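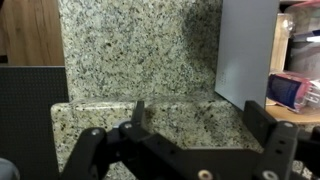
Schwarze Halterungen, silberne Schraubenköpfe

Thema: Narneck-Nebel, Abstand wirklich neu bestimmt?

fluvov_gucker
Hab gestern Abend den Vortrag von Isauro Villalobos gehört. Seine Gruppe will den Abstand zum Zentralstern neu haben, 19 % kleiner als im alten Katalog. Hat das jemand nachgerechnet? Die Folien sind noch nicht online.

Remzi Karaca
Nachgerechnet nein, gelesen ja. Parallaxe halt. Bei dem hellen Nebel drumrum trau ich der nur bedingt. Die Hülle verschiebt dir den Schwerpunkt vom Stern.

ochoa46
Seh ich anders. Die haben 46 Epochen drin, da mittelt sich das raus.

Remzi Karaca
Zufallsfehler ja. Systematik nicht. Die bleibt auch bei 460 Epochen stehn.

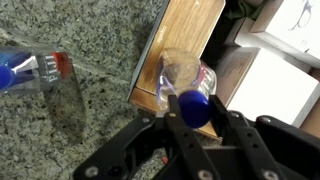

Flasche mit blauem Deckel auf gesprenkeltem Granit

fluvov_gucker
ok, aber die Expansion der Hülle passt doch zum kleineren Wert? Hatte er zumindest so gesagt. Alter dann auch runter, logisch.

ochoa46
Genau. 2 unabhängige Methoden, selbes Ergebnis. Was willst du mehr

Remzi Karaca
Unabhängig? Für die Expansion nehmen sie eine Kugel an. Schau dir das Ding mal mit OIII-Filter an, das ist alles mögliche aber keine Kugel. Neigung um 60 Grad laut Corkico-Durchmusterung.

ochoa46
Die Neigung ist doch selbst umstritten. Kannst nicht das eine anzweifeln und das andere einfach glauben.

Remzi Karaca
Punkt für dich. Trotzdem würd ich die Fehlerbalken verdoppeln.

fluvov_gucker
Frag Villalobos mal per Mail wegen der Folien. Im August ist der Nebel eh wieder gut zu sehn, falls wer mitspechteln will, ab 23 Uhr steht er hoch genug

ochoa46
bin dabei, bring den Filter mit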